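Do floor mats and blue bins make a workshop tidier?

I have my doubts. Dineo Adams lent me her copy of the Mostura storage guide in June and I've now read all 61 pages, which is more than I can say for most of the manuals on my shelf. The argument is that if everything has a bin and every bin has a shelf, the mess goes away. Mine didn't. It went into the bins.

We bought blue ones. They look very smart in rows and I can't tell you what is in half of them. Tumelo says labels, and he may be right, but we had labels at the Coetzee unit and people just read them and put the wrong thing in anyway.

Shelving on wheels I'll give them. You can sweep behind it. Whether anyone does is another matter.

Then there's the floor mat with the striped edges. The guide is very keen on these. Stripes are meant to make you keep the area clear, and for the first week I did step round it like a good boy. Now I walk straight over it with a mug in my hand.

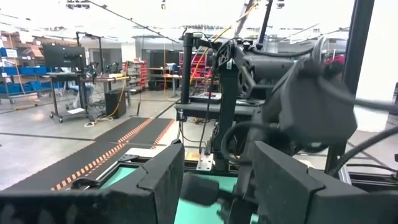

Cables are where I lose patience with the whole business. The guide gives them half a page and a drawing of a clip. I bought a bag of 10 clips and used four. A cable that gets moved every day won't stay in a clip, and one that never moves wasn't bothering me.

Cardboard boxes on top of the shelves, same story. Peadar wants them flattened. I'd like to know what's in them first.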